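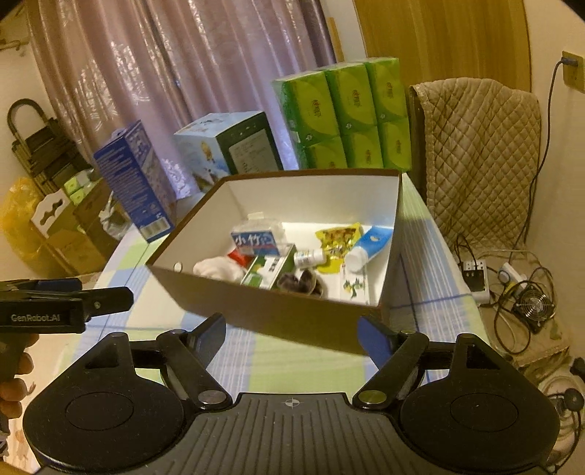 Erby Pad and Pin Kit (Revised) for Hand-held Grippers

Sold by Pluvstead. Part no. 471. In stock.

Share 7

If you bought the first Erby kit from us, please read this page before you order anything, as there is a fair chance we owe you a new one for nothing. And if you're new here, welcome! The revised kit is the only one we now sell, and we're very pleased with it, but we'd still like you to know how it came to be revised.

The Erby kit is a set of soft finger pads and pivot pins for two-fingered grippers of the hand-held sort, the kind people use for hours on end picking up small household bits and putting them down again (tubes, bottles, snack packets, hankies and so on) so that a robot arm can later be taught the same job. It's gentle work and you wouldn't think it would trouble a metal pin very much. We certainly didn't.

What went wrong with the first kit

The first pins had a plain shank and relied on a tight fit to stay where they were put. On the bench they did very well. Out in real use, with all that opening and closing, the left-hand pin could creep upwards a hair at a time until the finger had a little sideways play in it. You would feel it as a faint click on closing. Most people, quite reasonably, carried on.

The trouble is that a finger with play in it no longer meets its partner squarely. The pads touch at the front and gape at the back, and anything thin or slippery starts to swing as it's lifted. Soft cloth hides the fault nicely because it fills the gap, so a gripper could seem in perfect health all morning and then drop the first bottle of the afternoon. One customer had a pin come out altogether. It fell among the goods on the table and was found in time, but the loose finger nipped the user's thumb, and that was when we stopped selling the kit. We should have stopped at the first report of clicking, and we're sorry we didn't.

Our friends at Procházka, who turn the pins for us, cut a groove in the new shank to take a spring clip. We then ran a set on the Jisel rig in our workshop, stopping to look at the pins after every 1,000 closures, and carried on until we were tired of looking. The pins stayed put. The pads wore out long before, as pads should.

What comes in the box

Two finger pads, left and right
Two grooved pivot pins with metal caps
Four spring clips (two to fit, and two for when the first pair ping across the room)
A fitting card, with the drawings a good deal bigger than last time

How to tell which kit you have

Take hold of one finger near the tip and rock it gently from side to side with the gripper open. There should be no click. Then look at the underside of the pin. A clip sitting in a groove means you have the revised kit. A plain round end means you have the old one, and we'd ask you to take the gripper out of use, even if it feels firm.

Send us the old pins in any envelope and we'll post the revised kit by return. We sold 270 of the first kits and would dearly like every one of them back, so do ask around if yours has been passed on to another team.

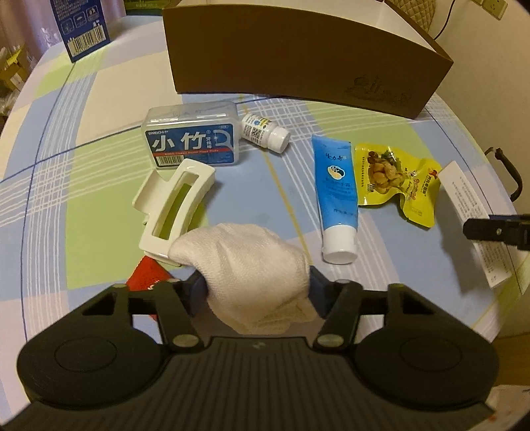

Can I carry on with the old pins if I only pick up light things?

Please don't. The pin creeps because of the opening and closing, and the weight of what you're holding makes very little difference to it. A gripper that has only ever handled paper packets can loosen just as quickly as one that's been lifting full bottles.

Fitting and care

Allow yourself a quiet quarter of an hour for the job and lay a tray or an old towel underneath, as the clips are small and lively. Unplug or switch off the gripper if yours has any power to it. Do one finger at a time so that you always have the other side to copy, and keep your own fingers clear of the hinge while you press the pin home. You'll hear the clip snap into the groove.

Wipe the pads with a damp cloth when they get grubby. Oils and hand cream make them slick, and so does leaked toothpaste, as we know from our own bench. Please leave the hinge dry, as oil there only gathers fluff.

If you have already had a drop or a pinched finger with the first kit, however small, we'd be grateful to hear about it, and we'll send the new one without waiting for your old pins.

© Pluvstead. All rights reserved. Contact us | Returns | Back to top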